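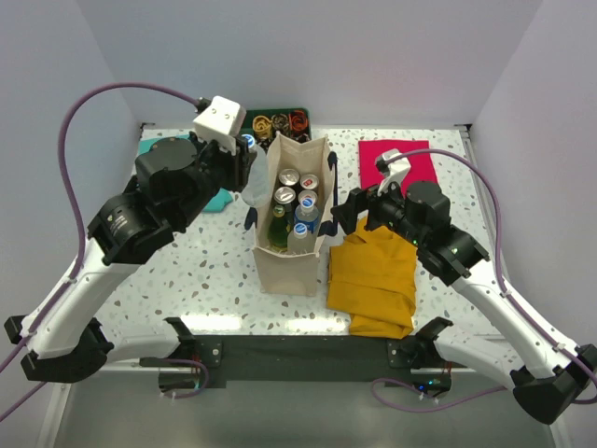

Rainer Wiegand meint, ich soll den Garten abgeben, bevor der nächste Winter kommt. 778 Euro im Jahr für Pacht, Wasser und Versicherung, das sei zu viel für ein paar Zwiebeln und einen Apfelbaum, der nur jedes zweite Jahr trägt. Er hat das am Telefon gesagt, und ich habe nicht viel geantwortet, weil nebenbei die Kartoffeln auf dem Herd standen.

Dezember 2022. Kalt, kein Wind. Am Vormittag war ich trotzdem draußen. Der Weg vom Bahnübergang bis zur Parzelle war gefroren, das Tor klemmte wieder unten rechts. Ich habe das Wasser noch einmal kontrolliert, der Haupthahn ist zu, der kleine hinter der Laube stand offen, so soll es sein. Im letzten Jahr hatte ich das vergessen und im Februar war das Kniestück geplatzt. Ein neues von Ehlers, dazu die Dichtung, und der halbe Nachmittag war weg.

Die Dahlienknollen liegen jetzt alle im Keller. 28 Stück, in Zeitung und trockenem Sand. Drei davon waren am Hals weich, die habe ich abgeschnitten und mit Holzkohle bestäubt — ob das hilft, sehe ich im Frühjahr. Die Beschriftung ist wieder schlecht. Auf einem Zettel steht nur »gelb, hinten«, und hinten standen zwei gelbe.

Der Apfelbaum. Ich habe davorgestanden und überlegt, was ich Rainer sagen könnte. In diesem Jahr waren es sechs Kisten, davon zwei mit Schorf. Aus dem Rest habe ich Mus gekocht, zehn Gläser sind noch da. Rechnen kann man das nicht, da hat er recht. Für das Geld bekäme ich im Laden mehr Äpfel, als ich essen kann. Der Schnitt steht für Februar an, der Ast über dem Nachbarzaun muss ganz weg.

In der Laube ist es feucht, besonders an der Nordseite. Die Pappe auf dem Dach hat am Rand eine Blase, so lang wie meine Hand. Ich habe nicht daran gedrückt. Der Schlafsack riecht und muss in die Wäsche. Die Mausefalle war leer, der Speck war weg.

Auf dem Rückweg bin ich am Aushang vorbeigegangen. Die Pacht bleibt für das nächste Jahr gleich, das Wasser wird teurer, wie viel steht nicht dabei. Parzelle 10 ist frei. Dort ist den ganzen Sommer nicht gemäht worden, die Quecken kommen schon unter dem Zaun durch.

Zu Hause Kartoffeln mit Quark, danach die Samentüten sortiert. Die Möhren sind von 2019, die werfe ich weg. Bohnen habe ich genug, Feldsalat muss ich kaufen, Pastinaken auch, die keimen nach einem Jahr kaum noch.

Kündigen müsste ich schriftlich. Das Formular liegt in der Schublade unter dem Telefon, das liegt dort schon länger. Ich habe es heute herausgenommen, durchgelesen und wieder hineingelegt. Rainer rufe ich nach den Feiertagen an.

Morgen Sand nachkaufen und den Schlafsack holen.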